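PRESS RELEASE
14 Jun 2019

Can a machine tidy your kitchen yet? Lougher's summer issue takes a good long look

Lougher, the quarterly magazine about homes and the people who look after them, has given most of its summer issue over to a question its readers have been sending in for years: when will a machine do the chores for us? The answer, after a winter and spring of visits, phone calls and a great many cups of tea, is a friendly "not quite yet" – though the magazine found plenty to enjoy along the way.

The main feature, written by Mereana Henare, follows the small team at Primel in Prandthorpe, who have been teaching robot arms to clear worktops, put away cutlery and stack shelves in a corner shop. Much of the learning goes on in computer-made kitchens, where an arm can try the same job 1000 times before anyone has to sweep up a broken plate. Mereana first called on them in December and went back as the work moved along, and she writes very fondly of the patience it takes to get an arm to pick up something you or I would grab without looking.

"I went in hoping to come home and throw away my washing-up gloves," said Mereana. "I still have the gloves. But I did watch an arm put seven spoons in a drawer, one after another, and I am not ashamed to say that I clapped."

Readers were asked to join in as well, and more than 2000 of them wrote to say which job they would hand over first. Cleaning the oven won comfortably, with changing a duvet cover close behind, and there is a lovely page of letters from people who would not give up their ironing for anything.

Ilaria Morelli, who edits Lougher, said: "We wanted to be fair to the people doing this work and fair to our readers too, who know very well how much thought goes into a tidy kitchen. Thin handles, things left half over the edge of a worktop, a fork next to a box next to something for supper – those are the bits that still take a machine a long time, and Mereana explains why in words I could follow."
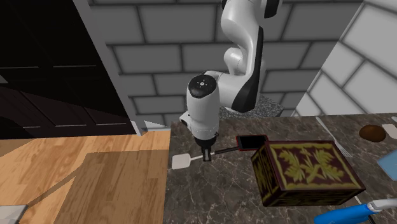
Lougher, Issue 100

A simulated kitchen with a spatula in the gripper opens the feature, which goes on to the shop floor at Miltosport, the sports shop in the same town, where staff talk about which parts of their day they would gladly pass to a machine. Folding came up a good deal. So did finding the other shoe.

The summer issue is on sale now from newsagents and by post. Mereana Henare and Ilaria Morelli are both happy to talk to local papers and radio, and review copies can be had from the Lougher press desk on request.

ENDS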